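The pink bundle and what I've learned about folding small clothes

I have been meaning to write about laundry for a good long while, and I kept putting it off because who wants to read about laundry? But then my last post about the hall closet got more mail than anything I've written since the bread disaster, and most of it was from people asking what I do with the clothes. So pour yourself something warm and settle in, because I have opinions and I'm going to take my time with them.

My mother folded everything at the dining table on Sunday after lunch. She pushed the plates to one end, tipped the basket out at the other, and you weren't allowed to leave until your own pile was done. I hated it then. Now I miss it so much that I've gone back to doing all of my folding at a table, standing up, with the light coming from the side. If you're still folding on the bed, please try a table just once. Your back will thank you, and the corners come out so much better on something hard.

Big clothes are easy. A grown-up's shirt has long straight edges and wants to lie flat. Children's clothes are another matter altogether! The sleeves are too short to tuck and the necks are wide for the size of the body, and anything with a thick print on the front bends where the print wants to bend and nowhere else. I have fought with one little sweatshirt of my niece's for an entire evening (well, until the tea got cold), and it still sat in the drawer like a cat that didn't want to be there.

Pink things seem to be the worst for it. I can't give you a scientific reason. Maybe it's only that so many of the small soft pieces that come my way are pink, and I notice them more. A bit of pink cloth that's been balled up looks like almost nothing, and you have to find the shoulders before you can do anything useful with it. 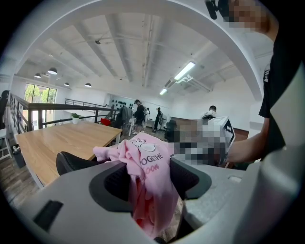
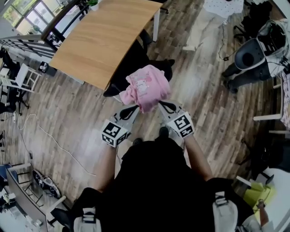
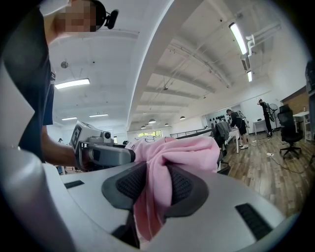
Pink, crumpled and a long way from the drawer.

Finding the shoulders is really the whole trick. Pick the thing up anywhere you like, let it hang, and look for the heaviest part. On a sweatshirt that's nearly always the hem or the cuffs, where the ribbing is. Then move one hand up to a shoulder seam, let it drop again, and find the other. Now you're holding it the way it would hang on a person, and you can give it one good shake and lay it down face first.

After that I go in this order. One side in toward the middle, sleeve folded back down along the body. The other side the same way. Smooth it with the flat of your hand, from the neck down, and don't press hard on a printed front, especially a thick rubbery one, or you'll get a crease right through somebody's favorite cartoon and you will hear about it. Then fold the hem up toward the neck, and once more if your drawer is shallow. I stand mine up on their edges like books. I resisted that for years because it seemed fussy, but my goodness, it does save digging.

My friend Munther Nasrallah thinks all of this is nonsense, and I promised I'd give him his say. He has three boys and rolls everything. He showed me his method in March, and I have to admit that the rolls stayed rolled, even after the youngest had been through the drawer looking for a green sock. His shirts do come out with funny little lines across the tummy, though, and we have agreed to leave it there.

A few of you asked about drawer dividers. I bought the Ploklow ones, the set that stretches to 40 centimeters, and they've held up fine apart from one that pops loose when the weather turns damp. Before that I used shoe boxes with the lids cut off, and to tell you the truth I may go back to shoe boxes for the socks. The Kouris baskets I wrote about last year have moved to the bathroom, where they're much happier.

And Ellen wrote to ask how long I give it. I set the kitchen timer for 15 minutes, put the radio on, and stop when it rings, even if there's a heap left over. The heap can wait on the chair until after supper. Some nights it waits a bit longer than that and I take my pajamas straight off the top of it.

Next time I want to get to fitted sheets, which I've been avoiding, and I still owe you the plum cake recipe. If you've got a way of folding tiny hoods so they don't stick up in the back, do leave it in the comments, I've tried everything I can think of.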